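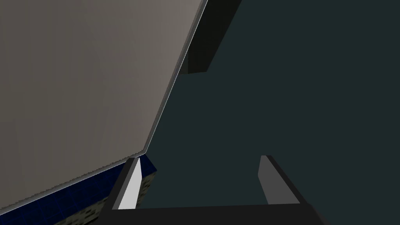
Computer rendering. Gray panel with darker beveled edge, close view.

FOR IMMEDIATE RELEASE
06/08/2022

Brallo Opens Kestora Walking Network to Visitors in Olatitz

OLATITZ — Brallo, a publisher of walking maps and route guides, today opened the Kestora network to the public. Kestora consists of 26 marked walking routes between the main rail station, the hotel district, the old harbor and the outer museums of Olatitz. All routes start and end at a public transit stop.

The network is intended for visitors staying two nights or longer who want to cover the city on foot. Each route is planned for 20 minutes of walking at a moderate pace, not including stops. Routes can be walked separately or joined at shared junctions. The largest junction is Đorđević Square, where the station, harbor and market routes meet.

Route design

Routes are divided into three groups. Station routes connect arrival points with hotels and use step-free sidewalks wherever the street layout allows. Center routes pass through the shopping streets, the covered market and the theater blocks. Harbor routes follow the waterfront and the streets directly behind it, and include the climb to the upper town by way of the Cable Steps.

Each route has a letter for its group and a number for its position, counted outward from Đorđević Square. The same code is used on the printed map, in the route booklet and on the markers fixed to lamp posts. Where two routes share a street, both codes appear on the marker — the lower number is always listed first.

Gradients steeper than one in 12 are hatched on the map, and an alternative is given for every hatched section except the Cable Steps. Visitors who cannot use stairs can reach the upper town on the city bus from the harbor terminal. Bus fares are not included in any Kestora product.

Testing

A trial version covering the station routes was issued in February to guests at participating hotels. Comments from the trial led to several changes. Street names are now set in larger type, the hotel district is shown on its own inset, and the map is oriented with north at the top on both sides of the sheet. The trial version had turned the harbor side to match the shoreline, and many users reported losing their bearings when they flipped the sheet over.

Trial maps remain usable for station routes but do not show the revised junction at the west exit of the station. They can be exchanged free of charge at any sales point.

Availability

The folded map and the route booklet are sold at the visitor desk in the main station, at the harbor terminal and at participating hotels. The map is supplied without charge to guests staying at those hotels. The booklet contains written directions, opening hours for sites along each route, and the locations of public restrooms and drinking fountains.

Routes are open at all hours, with the exception of the passage through the covered market, which closes with the market in the evening. A signed detour adds one block.

About Brallo

Brallo publishes walking maps and route guides for city visitors. The company is based in Olatitz and carries out its own street surveys.

Media contact: Brallo Press Office, Đorđević Square, Olatitz. Map samples and route listings are available to the press on request.

###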